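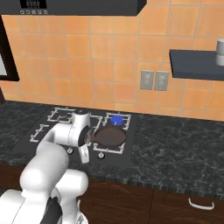
Chapter 5
Planning and Reading a Robot Demonstration

Terms introduced in this chapter: demonstration run, reset, initial state, success condition, trial log, operator intervention

5.1 The open day as a source of evidence

Most engineers first meet a robot system at a demonstration. The visitor stands behind a line or in front of a screen, a task is announced, and the arm moves. A decision to buy, fund or join the project may follow within weeks. A demonstration is therefore a kind of test, although it is seldom written up as one.

The running case for this chapter is the May open day held at the Cavalcanti building in Dallau. The host firm, Trokurer, develops control software for single-arm manipulators. Its main exhibit was Vamska, a set of kitchen tasks run in simulation. Visitors watched a white arm at work at a gas cooktop in a rendered kitchen with a stone countertop and a tiled wall. The tasks involved ordinary items such as a frying pan. Sessions were held in a ground-floor room with seats for 23 people, and the program was repeated through the afternoon.

A simulated kitchen suits this purpose because its starting conditions can be stored and loaded again. It also leaves out much of what makes a real kitchen hard. Contact between a finger pad and a pan handle is computed from a model, and the model has been simplified so that it runs fast enough to show to an audience. Section 5.4 deals with the resulting errors.

5.2 What the visitor is shown

A demonstration run has a beginning, a body and an end. All three should be defined before the run starts.

The beginning is the initial state: the pose of the arm, the position of every movable object, and the settings of the controller. In the Vamska tasks the initial state is read from a file. Small changes in it matter a great deal. A pan turned a few degrees on its grate presents its handle at a different angle, and a grasp planned for the first angle may strike the handle at the second.

The body is the motion itself. The visitor should ask who or what is choosing the motion. It may be a recorded path played back, a planner working from known object positions, a learned policy working from camera views, or a person with a hand controller. These four cases can look the same from a seat in the audience. At Dallau the printed program listed the control mode beside each task.

The end is the success condition. "The arm picks up the pan" is not a usable condition. "The base of the pan is clear of the grate for 5 seconds" is usable, as it can be checked by a program or by a person with a watch.

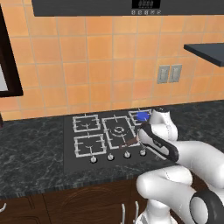 Can a visitor judge the reliability of a robot from one demonstration run?

A single run shows that the system can produce the motion under one set of conditions. Reliability is a rate, and an estimate of it requires repeated trials in which the initial state is varied and every failure is recorded.

5.3 Trial logs

Trokurer supplied a trial log with each task. The log for the first cooktop task covered 540 trials. Of these, 400 used initial states drawn at random from a stated range, and the rest used a fixed state for regression testing. The two groups must be reported apart. A fixed state that the developers have seen many times will usually give a higher success rate, and mixing it with the random group raises the total.

A complete log entry contains the following:

Trial number and software version
Initial state, or the seed from which it was generated
Control mode
Outcome against the stated success condition
Time to completion, or time to failure
Operator intervention, if any, with the reason

Interventions are the entry most often left out. An operator who pauses the arm, nudges the target pose and resumes has changed the trial. It should be marked as assisted and kept in the log. Resets need the same care. If a run is stopped early and restarted, the stopped run counts.

The size of the sample limits what can be claimed. Readers who have not met confidence intervals for a proportion should work through Appendix B before continuing to Section 5.4.

Preparatory exercises

5.1 Write a success condition for placing a pan on a chosen burner grate. State the position tolerance and how it is to be measured.

5.2 List the variables needed to restore the initial state of a cooktop task with one arm and one pan. Mark those that would be difficult to measure in a physical kitchen.

5.3 Draft a one-page program for a public demonstration of three tasks, giving the control mode and success condition of each.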